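Uvirow 调整室内航拍房源视频交付规范，Ridgeway 片区率先执行

房产影像服务商Uvirow更新了住宅类房源视频的交付规范，内容涉及无人机外景素材、室内穿越镜头、面积标注和成片归档四个部分。新规范自12月起在Ridgeway片区的挂牌房源中执行，其他片区沿用旧版，切换时间另行通知。

按照新规范，外景素材统一以4K分辨率、每秒25帧提交，码率不低于每秒100兆比特。提交方须保留未经调色的原始文件，调色后的版本单独存放，文件名以房源编号开头，后接镜头序号和版本号。旧规范允许只提交调色后的成片，后期更换片头或修改字幕时需要重新编码，画质损失较为明显。

外景部分的镜头顺序也作了规定。每套房源至少包含一个环绕镜头和一个由低到高的拉升镜头，环绕镜头须完整覆盖建筑四个立面，拍摄时飞行速度保持恒定。建筑某一立面受树木或相邻建筑遮挡时，可改为分段拍摄，分段之间的曝光参数应当一致。拉升镜头的终点高度不作统一要求，以能够看到地块边界为准，同时不得超过当地的飞行限高。
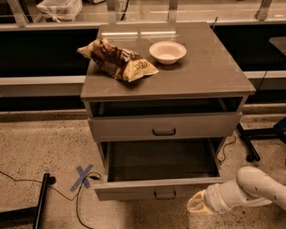
室内部分的变化较大。旧规范只要求逐个房间拍摄固定机位画面，新规范增加了一条不间断的穿越路线，从入户门开始，经过起居空间、厨房和主卧，在室外露台或庭院结束。没有室外空间的公寓，终点改为朝向最好的窗前。穿越镜头使用带桨叶保护罩的小型机，起飞前关闭室内风扇和空调，门扇固定在全开位置。白平衡手动锁定，不得使用自动模式，以避免经过不同光源时画面色温跳变。

穿越镜头允许有一处隐藏剪辑点，位置限于楼梯转角或走廊暗部。超过一处的，须在交付单中逐一列出时间码。室内人员、宠物和可识别个人身份的文件不得入镜，已经入镜的须重拍，不接受后期模糊处理。

Uvirow负责交付流程的Wenceslao Urrutia在发给签约摄制方的说明中写道，制定这一条款的依据是退件记录。上一个统计周期内，该公司共收到1,009条住宅房源视频，退回修改的主要原因依次为室内色温不一致、镜头衔接处房间方位错乱、字幕面积与挂牌信息不符。说明没有公布各类退件所占的比例。 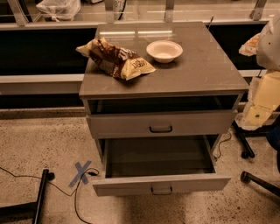
灰色金属柜，下层抽屉处于拉开状态，柜面上放有一个零食袋和一只白色小碗。

面积标注方面，视频字幕中的建筑面积和使用面积必须分开书写，单位统一为平方米，小数点后保留一位。建筑面积超过400平方米的房源，须在片头之后加入一段平面图动画，用颜色区分主体建筑、车库和附属用房。平面图动画时长不少于六秒，图中指北针的方向应与外景环绕镜头的起始方向一致。附属用房未取得合法登记的，不得计入字幕面积，也不得在配音中以“另有赠送面积”一类表述带过。

配音和背景音乐的要求基本未变。人声电平高于背景音乐，片尾预留静音段。新增的一项是配音稿须随成片一并提交纯文本版本，用于生成多语种字幕。泳池、影音室、酒窖等设施只有在画面中出现时才可以写入配音稿，仅存在于改造方案中的设施应使用效果图，并在画面角落持续标注“效果图”字样。

成片归档改用Trisedano平台。摄制方上传后，系统自动检查分辨率、帧率、码率和文件命名，未通过的文件直接退回，不进入人工审核。通过自动检查的文件由审核人员核对镜头顺序和字幕，审核结果在2个工作日内返回。原有的邮件提交方式在Ridgeway片区停用，其他片区暂时保留。

自动检查使用的是Flalix提供的校验模块。该模块目前能够识别常见的编码格式，对部分机型输出的可变帧率文件仍会误判。规范附录建议摄制方在上传前将素材转换为固定帧率，并列出了转换时应当保留的元数据字段，包括拍摄日期、机型和镜头焦距。位置信息在上传前须删除，由平台根据房源编号重新写入。

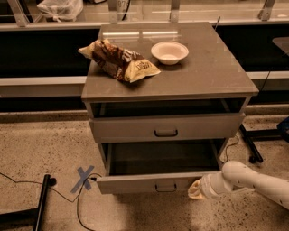
一家签约摄制方在书面反馈中表示，穿越镜头限定一处剪辑点，对层数较多的独栋住宅过于严格，小型机单块电池的续航难以支撑全程，希望按楼层数放宽。反馈还提到，平面图动画的方向要求会增加返工，建议由委托方在开拍前统一提供带指北针的底图，摄制方据此安排环绕镜头的起点。

对于上述意见，Uvirow的答复是剪辑点数量暂不调整，三层及以上住宅可在开拍前提交书面申请，获准后按楼层分段拍摄，每段开头须重复上一段的最后一个方位。底图一项已列入下一次修订的讨论范围。

费用方面，新规范不改变现行的基础报价。穿越镜头按单独项目结算，平面图动画按张计费，因挂牌信息变更导致的字幕修改由委托方承担。因素材不合规产生的重拍，费用由摄制方自行承担；因天气或飞行管制造成的延期不计入违约，但应在原定拍摄时间之前通知委托方。

已在旧规范下完成拍摄、尚未交付的房源视频可按旧标准提交，交付单须注明拍摄月份。已上线的视频不要求重做，房源价格或面积发生变更时，再按新规范更新相应字幕。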